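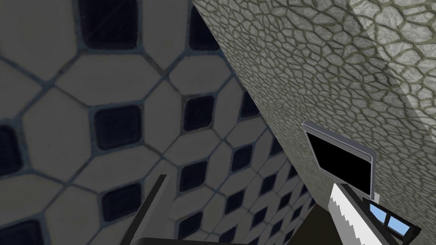
Marlene Bittencourt told me to stop pricing arms and start pricing everything around the arms. Fair. I had one line in the budget, "robot", and a big number next to it.

So, quick post, redoing the list tonight. Plan is still two arms, door opening first, all of it in simulation before we buy anything. The Valtik quote runs out in November and I'm not signing it on a guess. 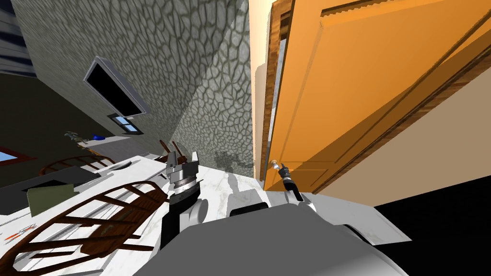
Grippers are where I keep going back and forth. Rukell wants 400 for a set of spare fingers, Kokard wants 200 for theirs. Cheaper ones are shorter. Does it matter on a round knob? Dont know yet. Sim time costs us electricity and my evenings, so I'd rather find out there.

Also reach. Forgot reach completly the first time. A knob is low, a door swings, base has to go somewhere.

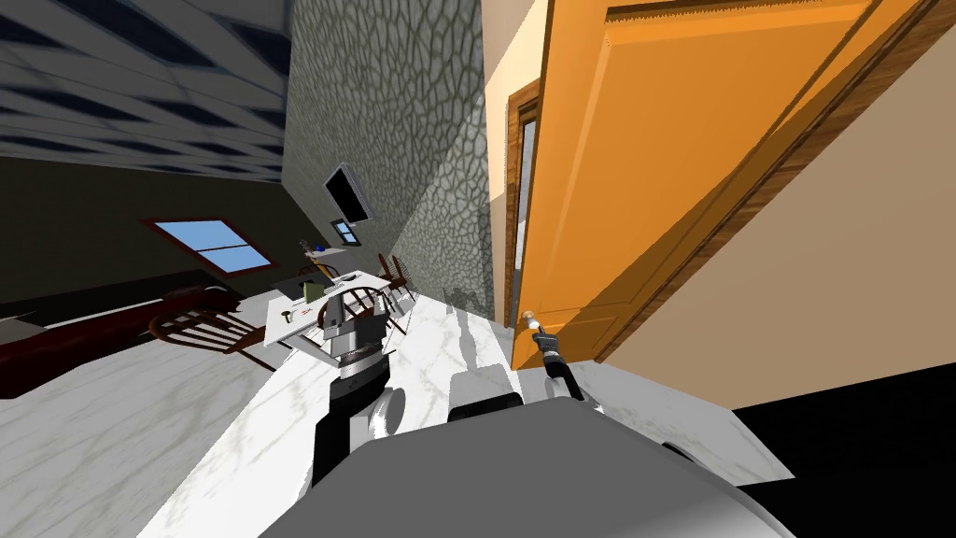
Right arm on the doorknob, in sim.

Where the list stands, no particular order:

- Arms: two, same model, Valtik unless the lease from Trindade comes back better
- Fingers: 3 sets, probably Kokard
- Workstation: 32 gigs of memory minimum, more if the money's there

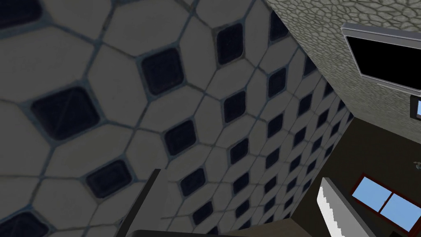 - Mount and base: no quote yet, need to call
- Shipping: ugh

Will update when Trindade answers.

Comments (2)

Tainá Mendonça
Ask Trindade who pays for service on the lease. Ours left it out and it hurt.

pete_k
Get the long fingers. You'll buy them anyway.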